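Workshop partners wanted: two-arm table build, evenings

Posted in March by Shanthi Talukder

Print this page | E-mail this page

We are looking for up to 7 people to join a robot build at the Istberg shared workshop. The project is called Estomer. It is a pair of small arms on one tabletop, meant to do light household packing: fold a carton, put a few small boxes in it, close it. The mechanical side is mostly finished. The control side and the paperwork are well behind, and the three of us working on it now have day jobs.

These are unpaid places. You get a key card, a shelf in the back room, use of all the shared tools, and a say in what gets built next. If you are out of work or studying, tell us and we will cover your bench fee.

What exists today

Both arms are bolted to a rail along the front of the table, with walls on the other three sides. Horacio Farías built the enclosure and wired the arms. The cables run outside the links so they can be swapped without taking a joint apart. At the back there is a wooden rack for the small packages the arms will have to pick from. The software moves each arm well on its own. Working together is harder, and most of our evenings go to that.

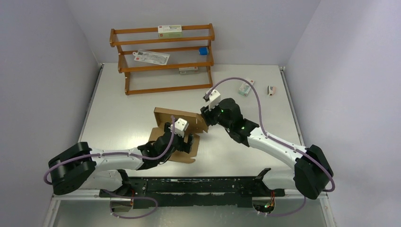
Cardboard is the main problem. It bends where you don't want it to, and when both grippers have hold of one sheet, a small error in either arm turns into a pull on the other. We have 392 logged attempts at a two-handed fold and a spreadsheet that is filled in badly. Somebody needs to go through those logs and sort them by how each one failed. That could be you, and you don't need to write code to do it.

Who we need

Controls. One or two people who can write and read Python and are willing to work on timing between the arms. Experience with motors of any kind helps. You would work with Horacio, who has written most of the current code and would like less of it to be his.

Grippers and brackets. Someone who can draw a part, print it, and change it after it breaks. We go through brackets quickly. Prasanna Liyanage looks after the printers and will show you how they are set up.

Logs and testing. Patient people who can run the same fold 11 times in a row, write down what happened each time, and leave the settings alone in between. This is the job we most need filled.

Writing. We owe the workshop a build guide that another group could follow from the parts list to the first move. There are notes, mostly Horacio's, and they are not in order.

What we don't need right now: another enclosure design, a different brand of arm, or a phone app. People offer these a lot.

Time

We meet two evenings a week from 6:30 to about 9:30. Please plan on coming to at least one of them through the end of June. If your schedule changes every week, the logs can be done from home after you have been in a few times.

Rules at the bench

You will do a short safety session with Anoma Gamage before you run anything. Hair tied back, no loose sleeves, hands out of the enclosure when the power is on. The stop button is on the left side of the bench and anyone may press it, for any reason – you will not be asked to justify it. Nobody runs the arms alone in the building.

You must be 18 or over. The workshop is on the ground floor and the doors are wide enough for a wheelchair. The bench height is fixed, but we have a lower table for soldering and printing work.

How to apply

Write to Shanthi Talukder through the workshop contact form and put Estomer in the subject line. Say which job you want, which evenings you can make, and describe one thing you have built or repaired. It can be a bicycle or a lamp. No résumé, please.

We will ask everyone who looks like a fit to come in for one evening before either side decides. Replies go out in the first half of April. If you wrote to us last fall and did not hear back, the old form was losing messages, so please send it again.

Workshop address: Istberg, Unit 66, entrance from the parking lot.

Print this page | E-mail this page

This site uses cookies to remember your settings. By continuing to browse you agree to their use.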